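Friday, Drurard bench

Shovel day on the mountain cloth! Goal is 100 grasps for the Gashaw set, with the toy going down at a new angle each time (I keep drifting back to the same one, need to watch that).

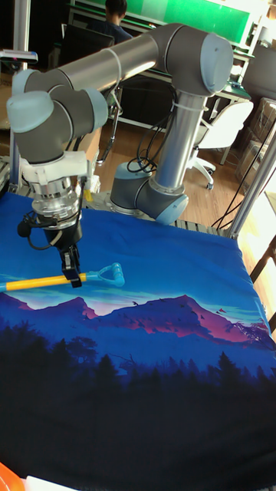
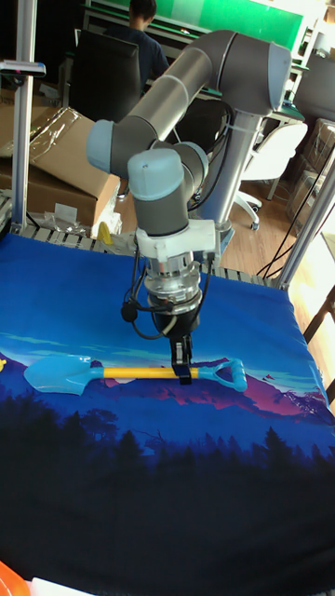
Nahom Gudeta read this over lunch and wrote in the margin that 100 won't help much if I always grip the yellow part, so could the last 80 be split with the handle? Fair. Redoing the list after coffee.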